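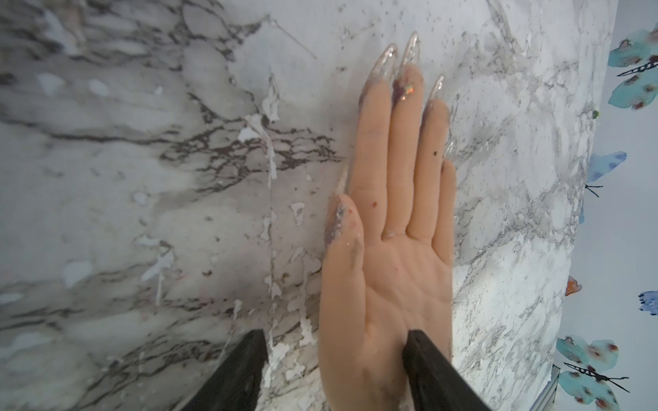

Palm up on the marble.

Jun 13, 2020

I went to the Cullard town party caucus again last week, over video this time, and I want to write down what happened while I still remember it. The local paper gave it two paragraphs and got the order of the votes wrong.

Some background for people who don't live here. The party that runs our town council has been split since February. One side backs the mayor, Benítez. The other side lines up behind Chathurika Wijesinghe, who chaired the local branch until the winter and says she still does. The split started over the Vernance road contract. Benítez signed it without bringing it to the branch first. His people say a mayor doesn't need the branch's permission to sign a contract the council has already approved. Her people say he promised to bring it, at a meeting a lot of us were at, and then he didn't.

I was at that meeting. He did say it. I don't think it was binding, but he said it.

Last week's caucus was called by the Wijesinghe side to vote on whether to censure him. The Benítez side sent an email the night before telling members the meeting wasn't valid and not to attend. A fair number of them attended anyway, mostly with their cameras off.

The branch has 560 paid members. The rules say a caucus needs 12 members to call it and two weeks' notice. Wijesinghe's side had the signatures. The notice is where it gets messy. The email went out in time, but the rules still talk about notice by mail, and the letters went out late. Thiện Trịnh, who was the branch secretary before all this, read the rule out loud and said that in his opinion the email counted, as it had for every other meeting in the past few years. Somebody on the other side said past practice isn't a rule. That took up most of the first hour.

The first vote was on whether the meeting was valid. It passed. The second vote was on whether to censure by name or to pass a general statement about contracts. That one was close, and 21 people abstained, which I had never seen at one of these. The third vote was the censure itself, and it passed too. The paper has the censure coming before the vote on wording, and that makes it sound as if people were trying to soften it afterward. They were given that choice first and turned it down.

I voted yes on validity, for the general statement on the second, and then abstained on the censure. A couple of people have asked me why. I think the road contract was handled badly. I also think the road needed fixing, and if you have driven out past Gruvton Street this spring you probably agree. A statement saying that contracts of that size come to the branch first would have been enough for me. Naming him means the next six months are going to be about him.

As for what the censure does, it does very little. The branch can't remove a mayor. It can refuse to endorse him next time, and that would be a separate vote with its own notice. The county party can also throw the whole thing out if it decides the meeting wasn't properly called, and the Benítez side has already said it will ask for that. They have a petition up. The last number I saw on it was 521 signatures, but it is open to anybody, and I recognized a few names of people who moved away years ago.

I wrote to both sides this week asking if they would agree to one joint meeting with letters and emails both sent on time. Wijesinghe's office wrote back the same day and said they would consider it once the county has ruled. I haven't heard from the mayor's people.

The next regular council meeting is still on the calendar and will be streamed. The second phase of the road contract is on the agenda, near the end. Public comment has to be sent in by noon the day before, and they do cut you off at three minutes.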